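### 3.2 Compliance in the first months of the rule

The permit rule in Notton took effect in November. It covers any business that serves food or drink and allows customers to smoke flavored tobacco or use a vaping device on the premises. We treated each permit address as one case, even where the same owner held more than one permit. The city clerk's list gave us 243 addresses. Eleven of these had closed or moved by the time we made our first visit, and they are left out of the counts that follow.

Visits were made in pairs, in the evening, with no notice to the business. One field worker ordered something at the counter while the other filled in the checklist. The checklist had four parts: whether the age notice was posted at the entrance, whether staff asked for identification, whether the smoking area was closed off from the dining area by a door, and whether a current permit was on display. A business passed only if it met all four. Most visits fell between 7 p.m. and midnight. Sunday visits were dropped after the pilot because many of the smaller places in the Grajales district were closed.

Posting the notice was the easiest part of the rule to meet, and nearly every business had done it by the second round. Asking for identification was less even. Staff at places with a host stand at the door asked more often than staff at places where customers seated themselves. In several cases the worker at the counter knew that the age limit had gone up but believed that it applied only to tobacco products and did not cover nicotine-free liquids – a reading that the text of the rule does not support.

The door requirement caused the most trouble. Older buildings in Grajales often have one long room from front to back, and owners told us that adding a wall would cost them seating they could not spare. Some had hung a curtain. The inspectors did not accept curtains, and we followed the same practice in our scoring.

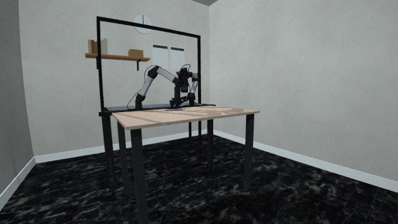
**Figure 4.** Simulated room with a light wooden table in front of a dark workbench and two robot arms.

Fines under the rule can reach 3,000 dollars for a repeat violation. At the time of writing only a handful of businesses had been fined at all, and none at the top amount. Inspectors usually gave a written warning first and came back within 40 days. We can't say from our data whether the warnings or the threat of a fine did more to change behavior, as every business that was fined had also been warned.

We also compared Notton with Comen, the next city over, where the older state age limit applied and there was no local permit. The two cities are close enough that customers can go to either one. Owners in Notton raised this often. Several said they had lost weekend business to Comen, though they did not share sales records with us and we could not check the claim. Staff in Comen asked for identification less often than staff in Notton during both rounds.

Two limits should be noted. First, all of our field workers were over the legal age, so a failure to ask for identification is not the same thing as a sale to a minor. Second, the checklist was scored by the people who made the visit. Moushumi Majumder scored a share of the visits a second time from the written notes, and disagreements were settled by discussion. Most of these concerned the door item, where the notes did not always say whether a door was kept shut while customers were smoking. Visits with no clear answer on that point were scored as missing for the item and were not counted as a pass.

Scoring sheets were entered in Kitden, and the entries were checked against the paper forms before the two rounds were compared. The results by district are given in the next section.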